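We use cookies to keep you signed in and to remember which threads you have muted. Accept / Manage

Crenshaw Home Forum > Laundry and Linens

Microfiber towels: does anyone fold these in a way that lasts?
Started by Damián Barrientos, December

DamianB
I have reached the age where I have opinions on cleaning cloths, and I'd like to have them confirmed or demolished. My household runs on microfiber. Kitchen, bathroom, car, the dog's feet. They come out of the dryer clinging to each other and to any sock that strays into the neighborhood, and I fold them in half, then in half again, and put them in the drawer under the microwave. By evening the drawer looks like a salad.

Cotton dish towels stay put. You crease them and they accept it. Microfiber has no memory and no shame. My wife's position is that cleaning cloths do not need folding and that I should take up an instrument.

So: thirds? Rolls? A basket and surrender?

pegboard_pat
Basket and surrender. You're going to wipe a stove with it.

Rasa Urbonaitė
Thirds, lengthwise, then thirds again, and stand them on edge in the drawer like file folders. The trick is that they have to be packed snug enough to hold each other up. Half a drawer of upright towels will lie down the minute you turn your back. I use an old shoebox lid as a divider and move it forward as the stack shrinks.

Also, fold them warm. Not hot, warm. They lie flatter.

DamianB
Rasa, I tried warm. Warm is when they're at their clingiest. I peeled one off my sleeve in the grocery store.

Rasa Urbonaitė
Then your dryer is running too hot or too long. Take them out a little early, shake each one, and lay it on the table before you do anything else with it. Are you using fabric softener?

DamianB
I'm not taking questions on the fabric softener at this time.

Rasa Urbonaitė
Damián.

lintwitness
Softener coats the fibers and then they just push water around the counter. I ruined a dozen that way and had to run them through hot with nothing but a splash of vinegar. They came back, mostly. The blue ones forgave me before the yellow ones did.

pegboard_pat
Vinegar is bad for washer seals.

lintwitness
A splash is not bad for washer seals.

pegboard_pat
My repair guy would disagree, at length, at his hourly rate.

[moderator note: the vinegar thread is pinned at the top of this section and has 200 replies. Please take it there.]

holisow_fan
I have the Holisow drawer bins and they work fine with the upright method, but the tall ones are too tall for a hand towel folded in thirds. You end up fishing. Get the short ones.

The bigger thing for me was starting from the edge. Most people grab microfiber somewhere in the middle, flap it, and wonder why the sides don't meet. Find a corner where the hem turns, get hold of that, and bring it over to its partner. The cloth will slide around all it likes but the hem is stiffer than the rest and gives you something to steer by. 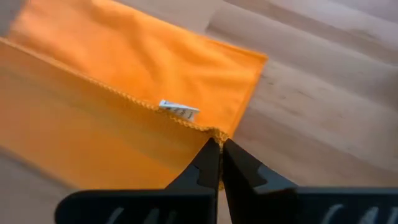
Orange microfiber, partly folded over, hem running down to the pinched corner. Care label still attached.

DamianB
Okay, the hem thing makes sense. I've been a middle-grabber my whole life and I suppose it was bound to come out eventually.

Question though. You leave the label on?

holisow_fan
Yes. Why wouldn't I?

DamianB
Labels scratch. I cut mine off the day they come home. I had one leave a swirl on the car hood and I've been bitter ever since.

pegboard_pat
That was grit in the cloth. A label the size of a postage stamp did not scratch your hood.

DamianB
You weren't there, Pat.

Rasa Urbonaitė
I'm with Damián on the car and with holisow_fan on everything else. For paint I want no label. In the kitchen I leave it because it tells me which face I started on. Label side in, so I don't have a bit of tag flapping out of the drawer. If you do cut it, cut along the stitching and leave a sliver. If you go after the last thread with scissors you'll nick the hem and it unravels from there.

lintwitness
Seconding the hem warning. I have a purple one that is now more fringe than towel. It's called Kevin.

quietcorner
Unpopular opinion, but rolls. I worked two summers in a gym and we rolled everything. You can roll a towel while thinking of something else completely, and a slightly bad roll looks the same as a good one. A slightly bad fold looks like a slightly bad fold forever.

Rasa Urbonaitė
Rolls take up more room and they unroll.

quietcorner
Mine don't unroll.

Rasa Urbonaitė
Then you have them jammed in so tight that they couldn't if they wanted to, and at that point you could jam in anything.

quietcorner
Yes. It's a good system.

holisow_fan
For what it's worth I rolled for a year. The problem was getting one out. The whole row would come with it, like those scarves magicians have.

DamianB
Update, 9 p.m. I did a load without the softener (I'm prepared to discuss it now: yes, I was using it, the lavender one). Took them out early, shook them, laid each one on the table, picked up the corner by the hem and went from there. Thirds and thirds. They are standing in the drawer with a cereal box flap holding them up.

They look good. They look like a drawer in a catalog for people with no hobbies. Two are visibly fatter than the others and I can't work out why, same brand, same size.

Rasa Urbonaitė
You've folded those with the first third too narrow. Open them and bring the edge over a bit farther. You want the last fold to stop just short of the crease so it has room to go around.

DamianB
I'm not opening them. I've closed the drawer.

pegboard_pat
Give it till breakfast.

DamianB
Three of them were lying down by breakfast. My wife used one to prop the window. The rest are holding.

quietcorner
Rolls.

lintwitness
Does anyone know if the Stilosum dryer balls do anything for the static? Asking because mine mostly seem to be for waking the baby.

Rasa Urbonaitė
Start a new thread for that one, please, it'll get buried in here. I have thoughts.

Get the weekly Crenshaw digest in your inbox. Unsubscribe at any time.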